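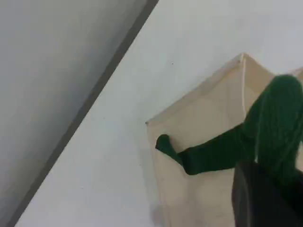
Open paper bag, beige, the see-through kind.

7 min read

Bakery Safety Walk-Through, September
Keddale shop, kitchen and front counter
Done by: Ginette Gaillard
Started 4:40 a.m., before the ovens went on

I do this twice a year on top of the county visit, and people who run small shops keep asking me for my list, so I'm posting it with my comments left in. Some of them are me grumbling at myself. Steal whatever works for your place. I mark things OK, FIX or WATCH. WATCH means it passed but I don't love it.

FLOORS AND DOORS

Back door opens all the way, nothing stacked behind it: FIX
Two flour sacks and the mop bucket, same as in spring. I moved them while I was standing there, but I'm still writing FIX because they'll creep back by tomorrow. I've put tape on the floor this time (bright yellow, very ugly) and the rule is that nothing crosses it.

Floor mats flat, no curled corners: FIX
The one by the proofer has a corner that sticks up just enough to grab a toe. I've been stepping over it for so long I'd quit seeing it! New mat ordered.

Floor drain clear and cover seated: OK

Exit sign lit, battery works with the test button held in: OK
Hold the button for a good long while, by the way. Mine used to glow nicely for a few seconds and then give up.

Front step and handrail: WATCH
Rail is solid. The grip strip on the step is wearing smooth on the left side where everybody walks. It will need replacing before the first frost.

OVENS AND HEAT

Brukell deck oven, door springs hold the door open: WATCH
Lower door sinks a little if you leave it halfway. It holds fine fully open, so for now the rule is fully open or fully shut. Repair visit is booked and I'm told the springs get replaced as a pair.

Oven mitts, no thin spots or holes: FIX
Threw out three. Put your hand inside each one and press your fingers against the palm, since you can't judge them by looking. One had a scorched patch I could feel my wedding ring through.

Hood filters clean and seated: OK
They were done last week. I still pulled one to check, and it went back in crooked the first time, so then I had to check all of them (that's how my mornings go).

Gas shutoff reachable and labeled: OK
Can everybody who works here walk to it without being told where it is? I asked each person on shift to go touch it. One went to the water shutoff with great confidence. We had a chat and now the tags are different colors.

Extinguisher charged, pin in, tag current: OK
Both of them, the kitchen one and the one under the front counter. Needle is in the green and the hoses aren't cracked.

MIXER AND SLICER

Skoltetti floor mixer, guard in place: OK

Mixer stops when the guard is lifted: OK
Test this with the bowl empty and on the slowest speed. It cut off right away. If yours keeps turning even a little, take it out of use and call somebody. Don't hang a note on it and carry on, because no one reads a note at five in the morning with dough on their hands.

Mixer cord and plug: OK

Bread slicer unplugged for cleaning, every time: FIX
I'm marking my own crew down here, and me too. The plug is behind the rack and it's a pain to get to, so it was getting skipped. The rack has to move. I measured, and there's room if the stool goes somewhere else.

Slicer crumb tray latched: OK

STORAGE

Heavy things between knee and shoulder height: WATCH
The Villalobos flour comes in big sacks and they were fine, down low on the pallet. The honey pails had worked their way up to the top shelf again. I took them down. I'd like whoever is putting them up there to come and explain their thinking to me over coffee.

Wall shelf inside its weight limit: WATCH
Sticker says 200 pounds. I added up what was on it and got some 163, which is legal, but the holiday tins haven't come in yet and they always land on that shelf. Putting half of them in the cellar this year.

Paper goods kept dry, off the floor, away from heat: FIX
A case of bags was sitting next to the deck oven, close enough that the cardboard was warm. It's the handiest place in the world to keep them and also a dumb one. They now live under the packing table. Same with the parchment and the cake boxes. Go and put your hand on the side of your own case, I dare you.

Bags and boxes clean inside, no dust or stray bits: OK
I open one from the middle of each bundle. The top one always looks fine.

Cleaning sprays away from food and packaging: OK
Every bottle labeled too, even the water one.

Allergen labels match the recipe book: FIX
The walnut loaf was right. The fig bars had the old label, from before I switched to almond flour, and this one bothered me more than anything else on the list. Pulled the whole tray, reprinted, checked every other label against the book one by one. Took an hour and I'd do it again. If you only have time for a single item today, make it this one.

FRONT COUNTER

Display glass, no chips on edges: OK

Knife block and bread knives behind the counter, handles in: OK

Cords from the register and card reader tucked up: WATCH
Tucked, but with a twist tie. I've got proper clips someplace.

Room capacity card posted: OK
It had slid down behind the calendar. Back up with four screws.

FIRST AID

Kit stocked: FIX
Out of burn gel and down to two of the big bandages. Plenty of the tiny ones, which don't help with the kind of thing that happens here. I've moved the refill list inside the lid so you see it when you take something.

Eye rinse not expired: OK

Emergency numbers by the phone: OK
Rewrote them larger. My eyes aren't what they were.

MONEY, SINCE PEOPLE ASK

Mat, mitts, labels, kit refill and a step strip came to $297. The oven springs are on a separate bill that I haven't seen yet and am not looking forward to.

STILL OPEN

- Move rack so the slicer plug can be reached
- Oven door springs
- Step strip, before frost
- Cord clips (look in the blue drawer)
- Tins to the cellar when they arrive

I finished at 6:15, which made the first rolls late. Next walk-through is in spring, and I'll check the yellow tape before then.

G. Gaillard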